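Progress Report to the Stornau Fund
Project: Review of the Drellon two-arm sorting kit for small cleaning and laundry companies
Reporting organization: Calado Workshop
Date of report: September 7, 2020

Purpose of this report

With this report we inform the Fund about the state of our review of the Drellon kit. The grant agreement asks us to say what was done, what was spent in general terms, what we think of the product until now, and what we plan for the next period. We have tried to keep the report short. The full test sheets are kept in our office and can be sent on request.

What was agreed

The Fund supports us to test the kit as a normal buyer would use it. We bought it at the list price and asked for no special help from the supplier, Wekside, except what every customer gets. The central question is whether a small company, with two or three technical people and no robotics department, can put the kit on a table and let it sort cleaning articles into bins by color.

The kit has 2 arms with grippers, a control unit, the mounting parts, the cables and one year of software updates. The bins, the table and the articles to be sorted are not part of the delivery. We bought these from ordinary shops, because a cleaning company would do the same.

Installation

The delivery was complete, but the manual was not. The chapter about fixing the arms to a frame was written for an older version of the clamp, and the drawings did not agree with the parts in our box. We wrote to Wekside and received a corrected chapter after 4 working days. We consider this acceptable for a laboratory, but a company which has stopped a part of its daily work to make the installation would be less patient.

The mechanical work itself was easier than we expected. The parts are well made and all the screws have the same head. Connecting the control unit took more time, mostly for the reason that the network settings are spread over three different menus. We have proposed to Wekside to put them on one page. They answered politely and promised nothing.

Calibration has to be repeated each time the table is moved. The first time it needed 60 minutes. We are faster now, but we still ask the reader to plan for it.

The work at the table

The task is simple to explain. Sponges, scrubbers and cloths have to go to the bin of the right color, and the spray bottles have to stay where they are. The bottles are there on purpose. In a real cleaning room the space is never free, and an arm that knocks over a bottle makes more work than it saves.

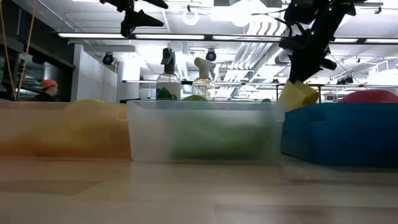 Our opinion on this part of the test is mostly positive. Sponges are the easiest article for the gripper. They give way a little and come back to their shape, so the force setting does not have to be exact. Round articles are more difficult, and we had to lower the speed for them. With the supplier's standard speed they rolled away too often when the fingers closed.

Cloths are the weak point of the kit. The software looks for an edge to take hold of, and a cloth which was dropped in a heap has no clear edge. The gripper then takes two layers, or two cloths together. We tried the function called "separate" in the menu, where one arm holds the heap and the other one pulls. It helps when the two cloths are of clearly different colors. With cloths of the same color we do not recommend it yet.

We also want to mention the bins. The product sheet says that bins of any material can be used. In our experience this is too optimistic. The camera software recognizes an opaque bin in almost every light, but with a clear one it has trouble finding the rim, especially under strong ceiling lamps. A buyer should know this before he orders. We have asked Wekside to change the sentence in the product sheet.

Results until now

We have completed 2371 picks. Each pick is written down with the article, the bin and the result. We do not give a single success rate in this report. The articles behave so differently that one number for all of them would give a wrong picture, and the supplier could use it in advertising. The final report will have a table with one line for each kind of article.

What we can already say is the following. The arms worked together without touching each other during the whole period. The emergency stop was tested at the start of every session and worked each time. Two software updates were installed. The first one improved the cloth handling a little. The second one changed the names of several menu points without notice, and we lost a morning to find them again.

Support from the supplier

Wekside answers by e-mail only. The answers are friendly and correct, but they often begin by asking for information which we have already sent. For a customer without technical staff we think that a telephone number is necessary — at least in the first weeks. We have noted this as a point against the offer.

Budget

The costs are inside the plan. We spent less than expected on spare parts, as only one set of finger pads had to be replaced. We spent more on working hours, for the installation problems described before. We ask the Fund for permission to move the remaining part of the spare parts line to the line for personnel. The total amount does not change.

Changes to the test plan

We would like to make one change in the work with cloths. In the first plan all containers were deep bins. Several companies told us in our interviews that they use low trays on the table, since the staff can see at once what is inside. Low trays ask for another movement of the arm, more flat and closer to the table, and the kit has to show that it can do this also. We will therefore use both kinds of containers, with the cloths in heaps beside them, and compare the results.
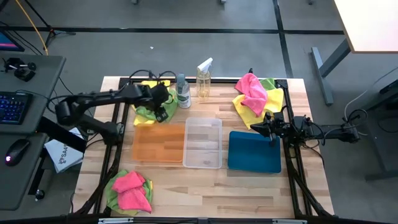
Plan for the next period

1. Finish the cloth tests with low trays, first with cloths of different colors and then with cloths of one color only.

2. Repeat the test of the clear containers with weaker light, and with a strip of colored tape on the rim.

3. Invite staff of a cleaning company to do the calibration alone, with only the manual in hand. We will watch and not help.

4. Write the price comparison. Here we still wait for the Wekside price list for replacement grippers.

5. Deliver the final report in December, together with the complete test sheets.

Request to the Fund

We kindly ask for a written answer to the budget question and to the change in the test plan. If the Fund wishes to see the kit at work, a visit to our workshop is possible after arrangement by e-mail.

Calado Workshop, project office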